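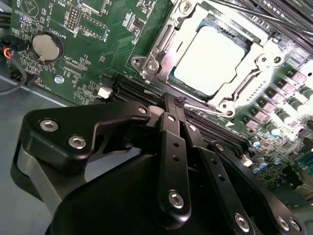

Our health and welfare office has been asked to review the sugary drinks sold in the staff break room at Stemex in Ronoston. The site has 250 employees and two vending machines, and most of the bottles on sale hold 16 ounces. Many of the staff are not allowed drinks at the bench. They therefore tend to finish a whole bottle during a short break. We would like to reduce the amount of sugar consumed without removing choice. Is it better to change the prices, the bottle sizes or the selection?

Posted by Mateja Bošković
October 2, 2024

Velimir Zupan

Our office would advise starting with the selection. Water and unsweetened drinks should be placed at eye level, and sweetened drinks on the lower rows. Please check the supply contract first - many contracts fix the share of slots given to each product, and a change may have to wait for the renewal date.

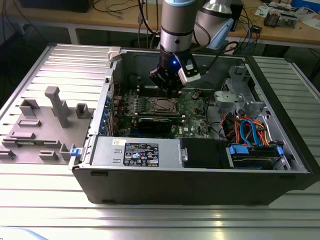
Smaller bottles should come next. The label should be read with care, as some list sugar per serving and count one bottle as two servings. Fruit juice should be included in the review, even where it has no added sugar. A free supply of cold drinking water near the work area is also strongly recommended.

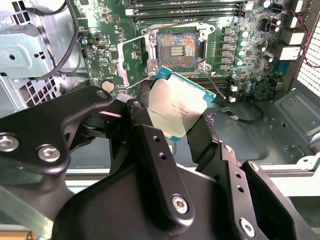 A processor and the empty socket on the motherboard

Krasniqi

We raised prices in April. There were complaints and people brought their own soda from home. I would not start with price.

Nutulo

Agreed on the placement of water. Two further points should be noted. Diet drinks lower the sugar intake but remain acidic, and the dental advice on frequent sipping still applies to them. Sales records should also be collected before any change is made, so that the office has a proper basis for comparison. The vending supplier can normally provide these on written request.
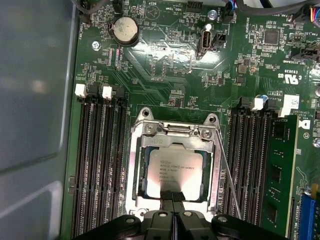
Intel Xeon E5-1650V3 processor in its socket frame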